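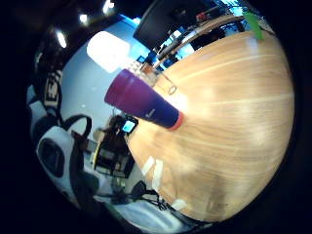
According to Mirko Pace, the second edition of Vustovdale is the version he meant to publish the first time. The novel is reissued by Hambridge in paperback and e-book, with the text reset throughout and 15 chapters in place of the original 14.

The added chapter falls between the flood and the inquest. It had been removed at proof stage to reduce the page count and is restored from the author's typescript. No other chapter has been moved. Corrections to the first edition – mostly dates, tide times and the spelling of ship names – are listed at the back.

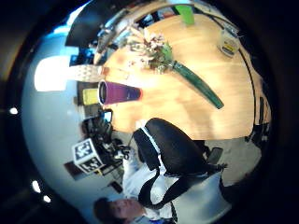

The introduction is by Idun Viklund, who also edited the text. It discusses the plot in full, including the identity of the narrator, and is printed after the novel for that reason. Viklund's notes are keyed to page numbers and do not interrupt the reading text.

The paperback runs to 182 pages. Page references to the first edition no longer apply; a table matching old and new pages will be sent to libraries and reading groups on request.
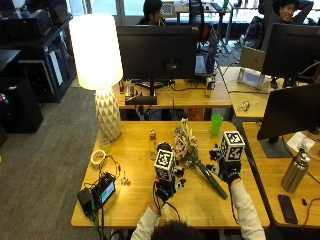 A signed hardcover, limited to 139 numbered copies, will follow in May. It is bound by Mazza and uses the same setting as the paperback. Orders are restricted to one copy per customer. The audio edition is handled separately by Stamudeck, and its release date has not been set.

Review copies are available now in both formats. Reviewers are asked to quote from the finished book and to disregard the advance proof, which lacks the restored chapter.
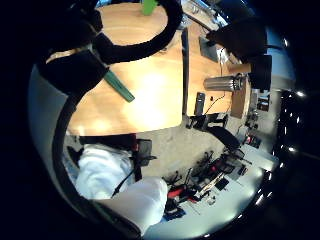 HAMBRIDGE PRESS OFFICE, 3 Feb 2018 – Requests for review copies, extracts and interviews should be marked Vustovdale, reference 2553, and should state the preferred format.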